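The equipment manager at Fotberg, a basketball club with 600 members, starts folding as soon as the last game is over. "I lay each jersey on something flat and get the sleeves or armholes even first," she says. "The numbers are stiff, so I fold around them."
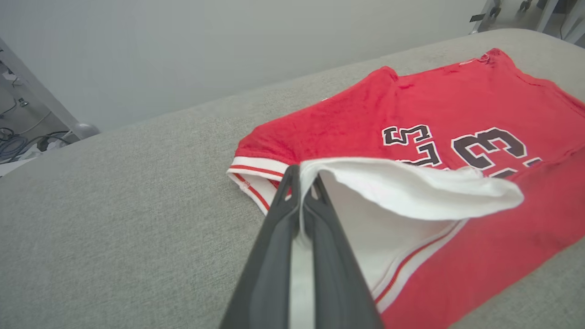 She learned to go slowly after a rushed November, when some 40 jerseys had to be done again. "You fold the side in, smooth it, then do the other side – it's not hard." Red ones get their own bin.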